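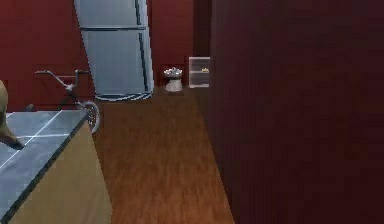
Scene and episode check, simulated kitchen, Javent batch
Checked by: Yuk-lan Poon
Date: Mar 29, 2023

I go through this list before any batch gets passed to the Mulder training folks, and I type my comments as I go, so please forgive the rambling!

1. Scene loads without errors
OK. Took two tries on my machine, but the second one was clean.

2. Everything rests on the floor or against a wall, nothing floating
OK, with a note. The fridge looks like it leans a little. I think that's just the viewing angle (the base meets the floorboards fine), but I'd love a second pair of eyes on it.

3. Counter tiles draw properly
OK. Blue-gray squares, white grout, no flickering when I scrubbed through. I'm weirdly fond of this counter.

4. Camera has a useful view
Needs work. That big maroon panel takes up nearly the whole right half and you can't see a thing behind it. Fine for a frame or two while the robot is turning, but if an episode starts like that, please tag it "blocked view" so the learner isn't fed a wall for its first step.

5. Small objects readable
Partly. There's a yellow thing in the clear storage box and I can't tell what it is. Same goes for the pile on top of the white trash can. Calstead, can you send me the object list for this layout?

6. Clutter varies between episodes
OK. I like having the bicycle back there behind the counter, please keep it in! Kitchens in real homes have odd stuff in them.

7. Gripper doesn't pass through the counter
Open. At the far left only the tip shows, so I can't call it from this view. I'll look at the contact log instead.

8. Episode count matches the log
138 recorded, 22 thrown out for bad starts, and the log agrees. Yay.

9. Instructions attached to every episode
Not OK. 3 came through blank, episode 77 and the two right after it. Sullunport has the originals and will refill them in April.

Result: hold the batch until 4, 7 and 9 are closed. Number 5 can follow later.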